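Week 6 notes: why parties balance the ticket

Okay, picking up where we stopped last time, with the running mate question. I promised I'd get to the Girkbridge council race, so let's start there.

Girkbridge elects a mayor and a deputy on one ballot line, so you can't split them. Ait Ali was the older name on the ticket, well known in Murkholm and close to a stranger everywhere else. The party wanted a deputy from the Fallodell side, and they got one (after a lot of grumbling!). The ticket won by 1,107 votes.

Did the deputy do that? I go back and forth. Turnout in Fallodell was up, but it was up for the school bond too, and that was on the same ballot. Please don't write "the deputy won it" in your paper without dealing with the bond.

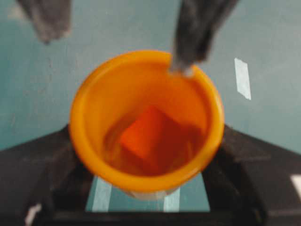
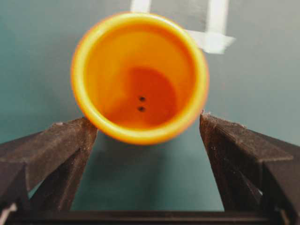
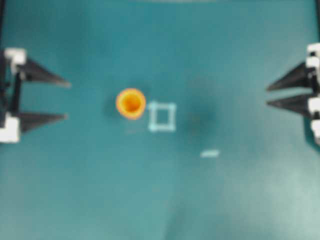
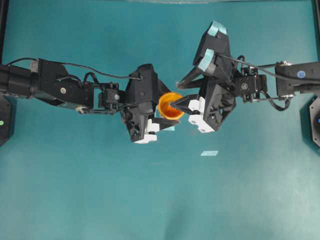 Orange cup (first, second and fourth pictures); teal work surface (third and fourth).

Three terms you'll need for the quiz: home-area bonus, coattails, and ticket splitting. The first one gets mixed up with plain name recognition all the time, so look at how the reading uses it on page 33.

For next class, read the two campaign mailers and mark every line that's aimed at one area only. I found more than I expected in the July one. Then write up to 30 lines on which half of the ticket each mailer is selling. Bring it on paper, and we'll trade and argue.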